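Category: Course Notes > Robot Learning > Unit 5: Learning from Handheld Grippers

Lecture notes: why cloth is the best teacher we have

Last time we finished with rigid objects, where you can get surprisingly far with a good pose estimate and a planner. Now we get to the fun part! Cloth has no single pose. Pick up a mug and the whole mug comes with you; pick up a corner of a shirt and the rest of it does whatever it likes. You can't write down its state in six numbers, or in sixty, and most of the methods from Unit 4 quietly assume that you can.

So we change the question. We stop asking where the object is and ask what a person would do next, given what the camera near the fingers can see. That is the whole idea behind the Ruvano method, and I think it's one of the loveliest ideas in the course.

The recipe

A person holds a gripper with two fingers and a camera mounted on it, and uses it to do ordinary chores. The camera records the view past the fingertips. From the video we recover two things: how the gripper moved through space, and how wide the fingers were open at each moment. Those two signals are the action labels. The pictures are the observations. Train a policy to go from one to the other, put the same fingers on a robot arm, and run it.

Note how little of this depends on the arm. The person never touches a joystick, never waits for a slow robot to catch up, and can go anywhere they can carry the tool (kitchens, couches, the back seat of a car). The Cotska set used in your homework has 1,205 demonstrations, all of them on fabric, and all of them recorded away from the lab. 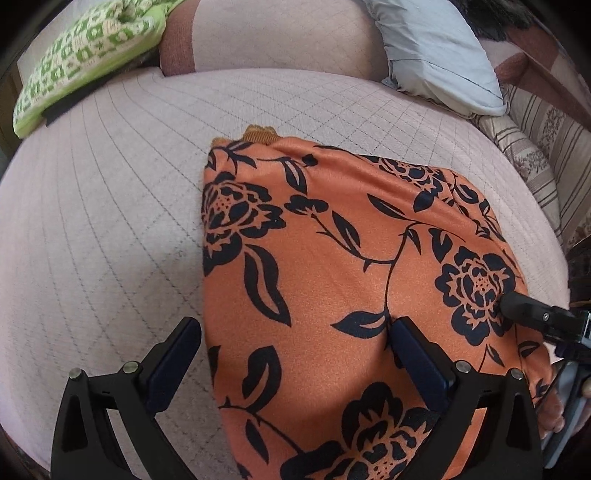
What should the policy look at? In the first version we fed it one picture at a time, and it did badly on folds. A single view often can't tell you whether the fingers are closing or opening, and with cloth that matters a great deal. Adding a short history (two views, then the gripper width for each) fixed most of it. Try both in Lab 5 and compare the curves. The gap is big enough to see without any statistics.

Where you grip

Fabric gives you a choice that rigid objects don't. You can pinch a raised fold, slide under an edge, or press down and drag. People mix these without thinking, which means the training data has several right answers for nearly the same view. If you train with plain squared error, the policy averages them and reaches for a spot between two good ones. Draw this on paper for yourself: two good grasps, one on either side of a hump, and the average lands on top with the wrong angle.

This is why we use a diffusion policy. It learns the whole spread of actions and then samples one, so it commits. I still get a kick out of watching a policy pick left on one run and right on the next and fold the towel both times.

Results to know for the exam

We trained on 1,000 demonstrations from the Cotska set and held out the other 205. Three things came out of it.

Variety of places beat the number of repeats. Doubling the repeats in one room helped a little; spreading the same number over more rooms helped a lot.

Busy prints were harder than plain cloth at first, then easier. With few demonstrations the policy chased the print. With more, it seemed to use the print to judge how the surface was bending. We don't have a full account of this and it would make a terrific project.

Layered fabric is still hard. When one cloth lies on another, the policy sometimes takes both. The Aitken variant adds a touch signal from the pads and does better here, though it needs new fingers and fresh data.

Before next class

Read the Drutier paper through the end of the methods section. Start the Lab 5 training run early, as it takes 2,000 steps before the loss curve says anything useful. Bring one failure you can't explain.

Comments

foldednotcrumpled: The drawing with the two grasps finally made averaging click for me. Is the Aitken data going to be shared too?

mk_lab2: My run looked dead until step 1,800 and then dropped like a rock. Don't kill it early!

tern: Can we use our own laundry for the project?

Related notes

Unit 4: Grasp planning for rigid objects
Unit 5 lab sheet: View history and gripper width
Unit 6: Adding touch to a trained policy
Background: Diffusion models in one hour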